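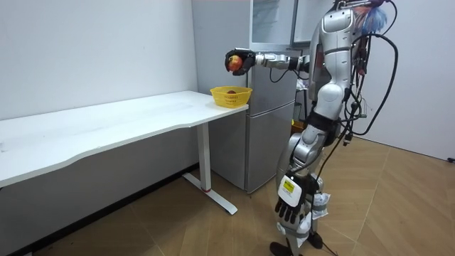

## Kitchen corner meeting, Drumholm, 5 Mar 2018

Present: Karabo Magagula (chair), Tumelo Mahlangu, and me taking notes. Sorry in advance for my typing, I had a sandwich in one hand for the first half. We started late because Karabo was still on the phone with Stuvura, and I'll get to that.

### Notes from last time

Tumelo asked me to fix one thing. I wrote that he "agreed to clean the fridge" and what he said was that he agreed the fridge should be cleaned. Fixed! Everything else stands, including the bit about the door shelf, which I still think was too long but Karabo likes it.

### The fruit

The fruit delivery is staying. Karabo had been worried it would be the first thing to go when the budget came around, but Stuvura will hold the price at 70 dollars a month until November, and we all said yes before she'd finished the sentence.

We did go back and forth on where it goes when it arrives. I've been putting everything in the yellow basket on the end of the white table, by the fridge, and I'd like to keep doing that. It has holes in the sides so the air gets in, and people see it when they come for milk. Tumelo thinks soft fruit should go straight in the fridge in warm weather. Karabo thinks cold peaches taste of nothing (I'm with her on this one). What we settled on:

- Fruit goes in the yellow basket, and the basket lives at the fridge end of the table.
- Anything cut goes in the fridge with a lid on it. Plastic wrap doesn't count as a lid.
- When the basket is empty it gets rinsed and goes back in the same spot. Please don't take it home, it happened in the fall and we had bananas in a copier-paper box for a week.
- If you're the one who finds a bad peach, you're the one who throws it out. Sorry.

I'm to tell Stuvura to go easy on the grapefruit.

### The fridge

Long item. Tumelo brought the quote from Himdale for moving the fridge to the other wall and putting in a new outlet for it, and the number was 3,000 dollars. There was a bit of a silence. Karabo asked if that came with a second fridge. It doesn't.

So it stays where it is, tall thing that it is, and we talked about living with it instead. Tumelo's main complaint is the space between it and the end of the table. Things drop down there and it's dark enough that you can't tell what they are without a flashlight. He fished out a teaspoon and somebody's parking permit last month. He'd like to slide the table up tight against the fridge and lose the gap completely.

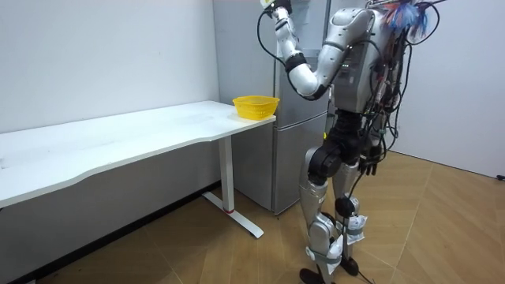 Karabo wasn't keen on that. She wants air moving around the fridge, and she also pointed out that you need somewhere to put your feet when you wipe down that side. I said a strip of something along the floor might do it, or one of those slim rolling racks, but then the rack fills up with junk and we're back here in six months talking about the rack. Tumelo will measure the gap and we'll decide next time. Until then, please keep small stuff away from that end of the table!

Fridge clean-out stays on Fridays at 2. Anything without a name goes, and yes, that includes the nice mustard.

### The table

Much shorter. We all like the white table and we're keeping it. Modise next door offered us their old round one and I'm going to write back and say thank you, no, it wouldn't fit in the corner anyway.

Rule we already had and are repeating: the tabletop gets cleared at the end of the day. The basket can stay, everything else goes back where it came from. White shows every little mark, so use the soft cloth and leave the scrubby side of the sponge for pans. 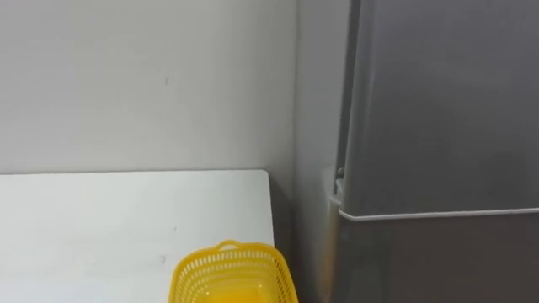 We talked about paint after that. Karabo feels the walls in that corner could use some color, and she had a green in mind. Tumelo likes the off-white and says it's the only calm thing in the building. I don't have strong feelings, but I did say that if we paint, we should move the table out first and do behind it properly, and that nobody should volunteer me. A hook board or a calendar over the table came up too. Tumelo said he'd hate a hook board, "it'll be lanyards by Easter." Left open. Karabo is getting a small can of the green so we can see it on a piece of card before anyone falls in love with it.

### Who's doing what

- **Karabo:** confirm the fruit with Stuvura, get the sample can.
- **Tumelo:** measure the gap, tell Himdale no thanks on the move.
- **Me:** write to Modise about the round table, send the grapefruit message, print the basket rules on one page.

Next meeting is in 14 days, same time, and Karabo is bringing the coffee.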